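Lona Sexual Health Service
@lonasexualhealth

1/ Starting in July, the Lona service will offer free home testing kits for chlamydia, gonorrhea, syphilis and HIV to residents aged 16 and over. This thread sets out who can order, how the kits work and how results will be given.

2/ The service has 3650 kits for the first year. Of these, 2000 are set aside for residents of Rudenden and the villages along the Ganulitz road, where the nearest walk-in clinic is a long bus ride away. The rest are open to everyone in the Lona area.

3/ Kits may be ordered online or by phone. Orders placed before noon are mailed the same working day. The envelope is plain and carries a return address only. The name of the service does not appear on the outside.

4/ Residents who do not wish to receive mail at home may choose to collect a kit from the Galanis Street clinic or the Rudenden health center. Please bring the order number. Photo ID is not required and staff at the desk will not ask what the order contains.

5/ Each kit holds what is needed for the tests selected at the time of ordering. This may be a urine tube, one or more swabs, and a small tube for a finger-prick blood sample. Printed directions are included in four languages, with a large-print version on request.

6/ Throat and rectal swabs are available to anyone who asks for them. A urine sample alone will not find an infection in the throat or rectum, and many of these infections cause no symptoms. The order form asks which types of sex you have had so that the right swabs are sent.

7/ The blood sample is the part most often returned with too little in the tube. Wash your hands in warm water, stand up, and let your arm hang at your side for 2 minutes before using the lancet. Fill the tube to the upper line. If the sample cannot be tested, a second kit will be mailed at no charge.
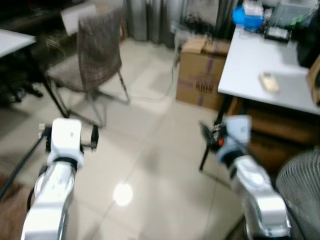

8/ Samples should be mailed back on the day they are taken, using the prepaid envelope. Please avoid taking samples on a Saturday, as the lab does not receive mail on Sunday and blood samples do not keep well.

9/ Results are sent by text message. Residents may ask for a phone call instead. If any result needs follow-up, a nurse will call from a withheld number and will ask for your date of birth before saying anything further. No voicemail will be left unless you have agreed to it on the form.

10/ A reactive HIV or syphilis result from a home kit is not a diagnosis. It means that a further blood test at the clinic is needed. The nurse will book this during the call.

11/ Please note the window periods. A test taken very soon after sex may miss a recent infection. The order form will ask for the date of your last possible exposure and will advise if the test should be repeated later.

12/ Home kits are not suitable for everyone. Please come to the clinic if you have pain, sores, discharge or bleeding, if you are pregnant, or if a partner has told you that they have tested positive. Treatment can often be given at the same visit.

13/ If you may have been exposed to HIV in the last 72 hours, do not order a kit. Contact the clinic or the nearest emergency department at once and ask about PEP. It works best when started as early as possible.

14/ Residents who take PrEP through this service should keep their regular clinic visits. The home kit does not include the kidney check that forms part of PrEP follow-up.

15/ Last year, 700 residents answered our survey on access to testing. The most common requests were for evening hours and for a way to test without visiting in person. The kits answer the second request. On the first, the Galanis Street clinic will stay open until 8 p.m. every Tuesday.

16/ All records are kept under the same privacy rules as a clinic visit. Your family doctor will not be told of your order or your result unless you ask us to do so. Residents aged 16 and 17 have the same right to privacy, subject to the usual safeguarding duties, which are explained on the form.

17/ Kits are limited to one every three months per person. Anyone who needs to test more often is welcome to book at either site.

18/ Ordering opens at 9 a.m. on the first working day of the month. Questions may be sent to us by direct message, but please do not include personal health details.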